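Workshop notebook | Category: Interiors and Display

Entry for December, opened 9.40

Subject: Dressing of the glass-topped counter and arrangement of the occasional furniture, main floor

The present entry continues the notes made under the heading "Counter, first scheme" and should be read with them. The first scheme was judged too sparse when seen from the far end of the room. It was agreed that the second scheme would use artificial stems only, in white and cream, and that the counter itself would remain in its existing position along the wall.

The stems were taken from the Jelby stock. The cream stems had been stored flat and their heads were compressed on one side. They were opened by hand, petal by petal, and left upright in a bucket overnight. Steam was not used. A previous trial with steam, recorded in the autumn, loosened the adhesive at the base of several heads, and the method has been withdrawn until the supplier can advise on it.

The budget allowed for this work was 200 euros, to include stems, floral foam, felt pads and cleaning cloths. Nearly all of it has been spent. Receipts are in the blue wallet and have been initialled by Barnabás Illés.

Procedure for the arrangement

The vase was first weighted with clean gravel to a depth of 4 cm. Dry foam was cut to fit above the gravel and pressed down until it sat firmly. Green leaves were placed first, to establish the width, and the largest white heads were then set low and towards the front. The cream heads were used to fill the sides. Wires were trimmed with the heavy cutters from the Vass tool roll; the light scissors must not be used for this purpose, as two pairs have already been notched.

It was noted during the work that the arrangement appeared well balanced from the front and rather heavy when approached from the side. Three leaves were drawn forward and one white head was turned outward. Colleagues repeating the procedure are asked to check the side view before the wires are cut to their final length.

Felt pads were fixed beneath the vases before they were set on the glass. The glass was cleaned with a cloth dampened with water and a little vinegar, then dried with a second cloth. The proprietary spray kept in the cupboard leaves a faint bloom under the fluorescent lights and is to be used on the wall panels only.

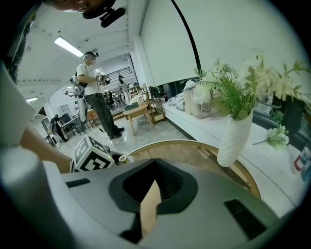

Second scheme: white and cream flowers on the glass-topped counter, small round table and shelving unit beyond.

The loose sprig has been the subject of some discussion. The view recorded here is that a single stem beside the vase softens the long line of the counter and should be retained. The contrary view, put by Barnabás Illés, is that visitors will take it for something dropped and will attempt to replace it in the vase. Both opinions are noted. A decision is deferred until the scheme has stood for a full week.

The dark vase is to remain behind the flowers. It was proposed that it be exchanged for the tall Calleo vase in clear glass, but the clear vase was found to have a chip at the rim and has been set aside for return. A dark form also gives the pale flowers something to stand against when they are approached from the front, and no replacement is being sought at present.

Occasional furniture

The small round side table is suitable in scale and colour. Its wood sits comfortably with that of the shelving unit, although the two were acquired separately. The top was waxed with 500 ml of the Jorkeo furniture wax in hand, of which the greater part remains. One thin coat was sufficient. A second coat, tried on the underside, remained tacky after a full day and had to be removed with white spirit.

The dark green box on the table is acceptable as a temporary measure. Something lower would be preferred, and a shallow tray has been requested. The shelving unit should be kept sparsely filled. Earlier in the year its upper shelf had become a place for leaving post and keys, and the effect from the doorway was poor.

The office chairs at the back of the room do not belong to the scheme and are not considered in this entry. Their arrangement is a matter for the staff who use them. It is recommended only that chairs be lifted and not dragged when moved across the polished floor, as fine scratches show clearly in afternoon light.

Matters outstanding

Obtain a price for 4 further cream stems of the same pattern. The present stock contains none in reserve, and a damaged head could not be replaced without altering the balance of the whole.

Return the chipped Calleo vase with the delivery note. The note is pinned inside the cupboard door.

Confirm whether the wax may be used on the shelving unit. The finish there has not been identified, and a test on the underside of the lowest shelf is advised before any larger area is treated.

Dust the flowers with the soft brush at the close of each fortnight. Compressed air is not to be used on the smaller heads.

Entry closed 16.15. Counter to be viewed again in the morning, with the blinds open.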